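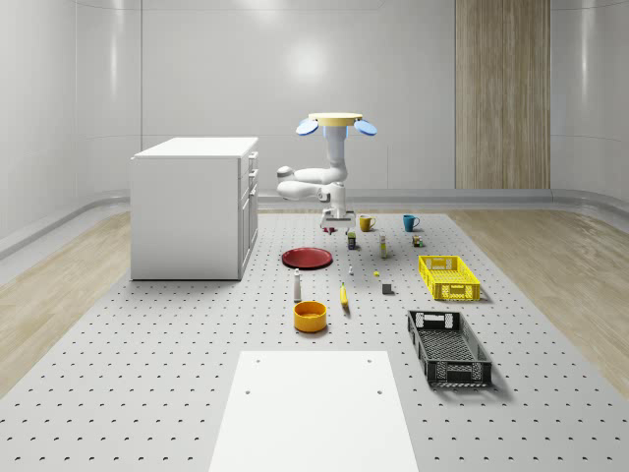 nokitby-words

4 min read

Word list of what people in Nokitby call ordinary things round the house. Cups, cupboards, the end of a loaf, the drawer where the string lives. Plain CSV, no fancy tools needed. Written up in a rush so the notes are a bit thin in places, sorry. Last proper tidy 15 June 2024.

What's in it

words.csv - the main list, one row per word per speaker
places.csv - which end of town, old parish names
notes.txt - everything that wouldn't go in a column

Columns in words.csv: thing, word, said_by, age_band, end_of_town, heard_or_asked, comment. Semicolons between fields, the comments are full of commas and I wasn't going to quote them all by hand.

heard_or_asked matters more than it looks. Asked people go posh. Someone will say "crust" to your face and then shout "who's had the nobby" down the hall as you're leaving. If you only want one kind, filter on that first.
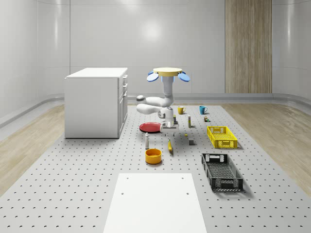 How it was collected

Door to door mostly, plus the queue at the post office. Elli Ikonen did the north end, I did the rest. We asked "what do you call this" and waited. No prompting, no reading out options. Older list by the Justo project was folded in where the handwriting was readable, those rows have JUSTO in the comment field.

Age bands are 5, youngest is under 16s with a parent in the room. Names are not kept anywhere. said_by is a code and the code sheet has been shredded.

Spelling: as heard. If two spellings were fighting we kept both and put a slash. Don't "fix" these please, the diffrence between cowd and cawd is the whole point of having the south end in there.

Known problems

- north end is thin on men over 60, they were all out
- "settle" is used for 2 different things and I haven't split them
- some JUSTO rows have no age band, left blank, not zero
- comment field has line breaks in it, Zaki's script strips them, Excel doesn't

The blank ages caught out a few people last time. A blank read in as 0 gives you a town full of talking babies.
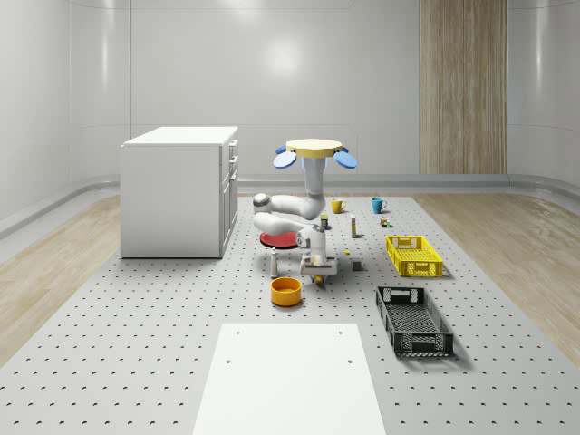 So check your import settings before you plot anything by age, and drop the blanks if the chart looks odd at the left-hand side. Same goes for end_of_town, where "?" means the speaker had moved across and wouldn't pick.

Using it

Free to use, say where it came from. Schools, quizzes, tea towels, whatever. Proltar used the June copy for a spelling checker and it mostly held up, though it wanted to put a capital on everything.

Please don't use it to say how Nokitby people "should" talk. It's a list of what got said at the door.

Corrections

Send the row number, the word, and who you heard it from (gran is fine). Changes go in batches when I get a free evening. One open argument at the moment, over whether "press" for a cupboard belongs in the main list or was brought in by incomers.
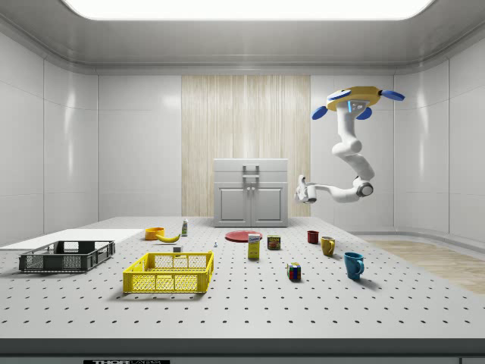
Elli Ikonen: leave press in. I heard it twice up our end from people who've never lived anywhere else, and one of them used it for the airing cupboard only, never the kitchen. If you take it out you lose that. Put a note on it and move on.

Note added, row stays. Still want to hear from anyone who says it for the kitchen one as well.

Eetu Ikonen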